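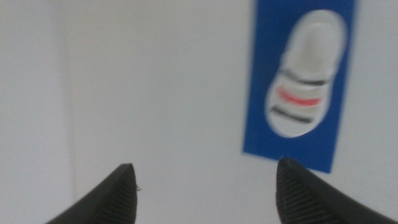

kvido_k: My white hallway table has become the place where footwear goes to be judged, and I would like to reclaim it. I bought it from Virkow in November because the catalog said "wipes clean," which I took as a promise. A big pale blank surface like that shows you everything, and for the first week it was so plain and smooth I felt bad putting keys on it. Now I scrub it after every shoe and the gray smudges only move around. What are people using? And before anyone says it, I know shoes go on the floor. The floor is where the dog is.

blazena_z: Shoes go on the floor.

brabec4: Newspaper. Put down newspaper, clean the shoe, throw away the newspaper. My father did this for 23 years on a dining table and we ate off it.

kvido_k: Tried it. The ink came off on the table. I now have a faint weather forecast next to the scuffs.

Search this board Go Advanced search

viera: He is leaving out that he used the rough side of the sponge. I live here – I heard it.

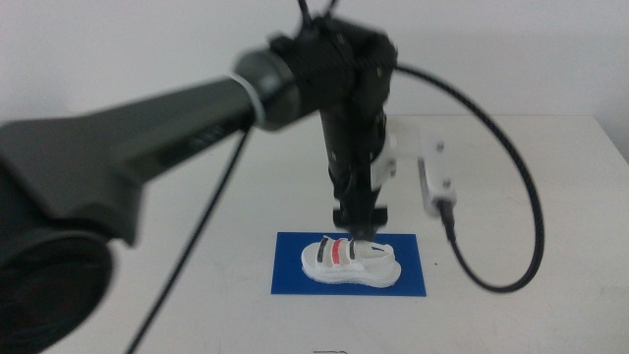
Vol. 4, No. 8

That's the number of the Sanomeck household newsletter you want, if your library keeps it. It has a page on white tabletops. The short version is warm water, a drop of dish soap, soft cloth, and leave it alone for ten minutes before you decide it failed. Mine has the same faint smudges and light scuffs, with a shoe parked on it as usual, and I've stopped seeing them. The smudges mostly lift. The scuffs are yours for life.
– peter_j

blazena_z: Peter, you have a shoe on your table too? What is wrong with everyone.

peter_j: It's a work table. It's at a working height. I am not crouching in a corner at my age to look at the toe of a shoe.

brabec4: Soap won't touch a rubber mark. Use a pencil eraser, the white kind. Posted Jan 26, 2002 and I will stand by it.

peter_j: An eraser leaves a shiny patch. Then you have a clean shiny patch and a dull table and you end up erasing the whole thing. Ask me how long that takes.

brabec4: How long does that takes.

peter_j: Two evenings and a box of erasers.

kvido_k: OK, did the soap and the ten minutes. Weather forecast is gone. One long mark near the wall stayed put, so I tried a corner of it with the eraser and I regret to say they're both right – mark's off, patch is shiny.

viera: I put a plant on it.

blazena_z: On the shoe?

viera: On the patch. Does anybody know if the Flunedo boot trays come in a size that fits under a bench? The one at Skála was 167 crowns and looked like a baking pan.

brabec4: Use a baking pan.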